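Workshop tips: when the hand gripper does not close all the way

I keep these notes for the people who use the white table with the two hand grippers. Last March we had a fault that cost us a full afternoon, and I write it down so the next person can find it faster.

The fault was this. The left gripper closed on a plug, the reading on the screen said "closed", and the plug fell down. We tried it again with more force and one finger moved sideways on its mount. Soledad Urrutia thought it was the software, and I also thought so, and we were both wrong. The finger screw was loose.

What to check, in the order I do it now:

Put a fingernail on each finger and push to the side. It must not move at all. If it moves, stop and take the screwdriver.

Tighten the finger screws by hand only. Do not use the electric driver. Shanti Dhillon broke the thread in one finger like this and we waited 22 days for a new part from Skanico.

Look at the cable where it comes out of the gripper. It should hang in a wide loop. On our second Ovley gripper the cable was pulled tight for weeks, and then the signal began to drop for a moment each time the wrist turned. The log showed 39 drops in one session before we understood.

Wipe the finger pads with a dry cloth. Alcohol made ours slippery.

After any repair, open and close the gripper 300 times with nothing in it, then check the screws again. It is boring but you can do it with the radio on.

A word about safety. When you practice with a power strip, pull its plug from the wall first and leave the plug where you can see it. The switches on the strip are not enough. A metal screw that falls from a loose finger can go into a socket, and I don't want to learn what happens then. Also keep your other hand away from the jaws when you test the closing force.

If the finger still moves after you tighten it, the hole is probably worn. Don't put glue. Mark the gripper with tape, put it in the Pluter drawer and write your name in the book, so we know who to ask. 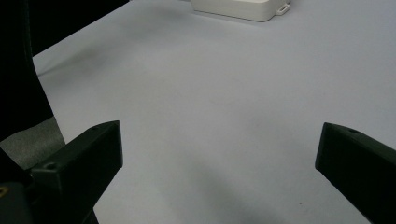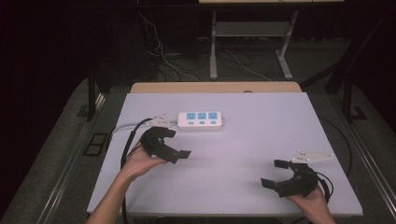

Black gripper fingers over the white table, with nothing between them in either picture.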